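The Ploltell Panels

I got the job at the Ploltell because I owned a ladder. That's the whole story of my career in the arts, and I've told it at enough dinners now that my sister mouths the words along with me.

It was June, freezing, and the gallery was hanging the Huerta panels for the first time since he'd painted them. Twenty-three of them, tempera on board, each one no bigger than a tea tray. Isauro Huerta had made them over a single winter, when he was living above a tyre shop and painting the history of the cane towns — the cutters, the strikes, the floods, the dance halls, the boat people who came before any of it and the ones who came after. He meant them to be seen in a row, in order, like a long sentence. Then a dealer called Brondus sold them off one at a time and that was that for 60 years.

The woman who'd tracked them down was Getsemaní Palacios. She had a voice like a school bell and she called every panel by its number, never its title.

"Careful with Nine," she'd say. "Nine has had a hard life."

Nine had been hung over a stove in somebody's beach house. You could smell it if you got close, a bit of onion, a bit of bacon. I liked Nine best. It showed a picket line at dawn, all elbows and hats, and down in the corner a kid asleep on a sack with one boot off.

I was meant to be there for a week. I held the ladder, then I went up the ladder, then somehow I was holding the spirit level and having opinions. By the second week Getsemaní had me typing up labels at the kitchen table in my flat, because the office heater had died and she said she couldn't think in a scarf. I'd work late with the telly on low and go to bed with my head full of other people's grandparents. 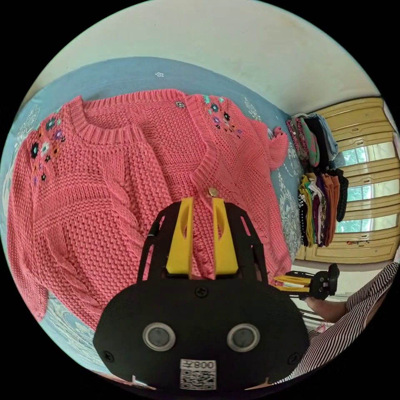 Fourteen

The trouble was Fourteen. We had twenty-two panels on the wall and a gap, and under the gap a label I'd typed myself: Whereabouts unknown. Getsemaní hated that label. She'd stand in front of it with her coffee and sort of growl.

All anyone knew about Fourteen was the title, which Huerta had written on a packing list in pencil. "They said the river was ours." No photo, no sketch, nothing. People had theories. A bloke from the university wrote an essay saying it must have been the flood of the year before, and another bloke wrote an essay saying the first bloke was an idiot.

Then a letter came from a Mrs Magaña, up north, in that lovely slanty handwriting old people have. She'd read about the exhibition in the paper. She had a small painting that her late husband had bought for 50 dollars at a clearing sale, and it had a 14 on the back, and would we like to see it?

Would we like to see it! Getsemaní read the letter standing up, then sat down, then stood up again. She rang a freight company called Zunus and they quoted her a figure with a 2000 in it, and she put the phone down and looked at me.

"You've got a car," she said.

So that's how I came to drive nine hours in a hatchback with a dodgy clutch and a stack of blankets in the back. I left at four in the morning. I ate two meat pies and a bag of snakes and sang the whole way, badly, and by the time I pulled up at Mrs Magaña's place it was getting on for half past one and my knees had set like concrete.

She gave me tea before she'd let me anywhere near it. Proper tea, in a pot, with a plate of lamingtons she pretended she hadn't made specially. She wanted to know about the others first. I told her about Nine and the boot. I told her about Seventeen, the dance hall, where all the women's skirts run together into one big orange wave. She nodded like she'd met them.
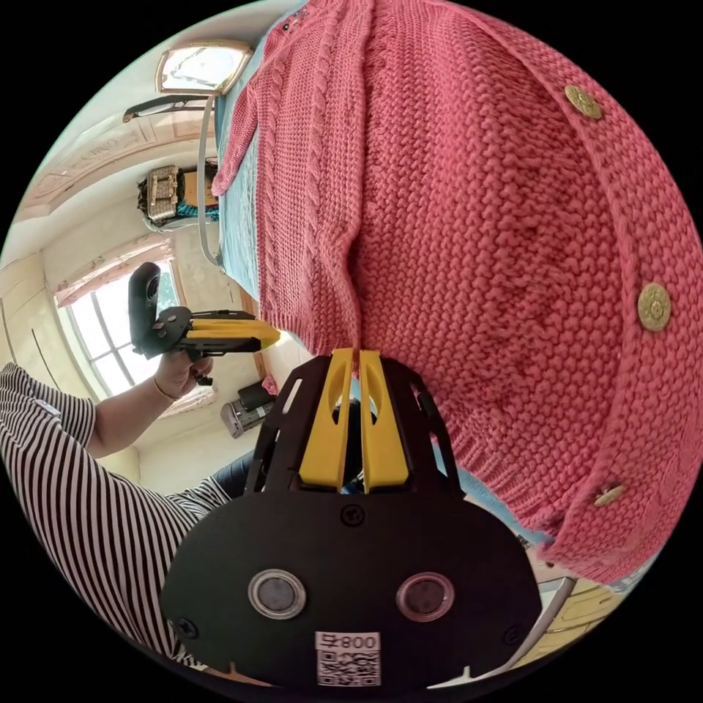
"My husband thought it was a painting of a cricket match," she said. "He was very fond of it."

It was in the hallway, between a calendar and a barometer. I'd walked straight past it on the way in. I'd been expecting a river, I suppose, what with the title and the essays, and there wasn't a drop of water in it anywhere. It was a table. Just a long table in a yard with people down both sides, all sorts of people, cutters and bosses and a priest and some women with their sleeves pushed up, and every one of them was pointing at a map. And they were all pointing at different bits of it. At the far end there was an old man with his hands in his lap who wasn't pointing at anything. He was looking straight out at you.

I stood there long enough that she came and stood with me.

"Where's the cricket?" I asked.

"Well, there's a lot of them and they're arguing," she said.

I rang Getsemaní from the driveway, walking up and down to find a bar of reception. I told her about the table and the map and the old man. There was nothing on the line for so long I thought I'd lost her.

"So it's not the flood," she said.

"No."

"Oh, that poor man and his essay." And then she laughed, this enormous honk, and I could hear she was crying as well, and I looked at the letterbox for a while.

Mrs Magaña wouldn't sell it. She'd lend it, she said, as long as it came home by Christmas, and she wanted the label to have her husband's name on it and to mention the cricket. I wrote that down on the back of a servo receipt and we both signed it. Then I wrapped Fourteen in three blankets, put the seatbelt around it, and she passed the rest of the lamingtons in through the window.

I drove home at eighty the whole way with trucks up my backside. Every time I hit a bump I said sorry to the passenger seat.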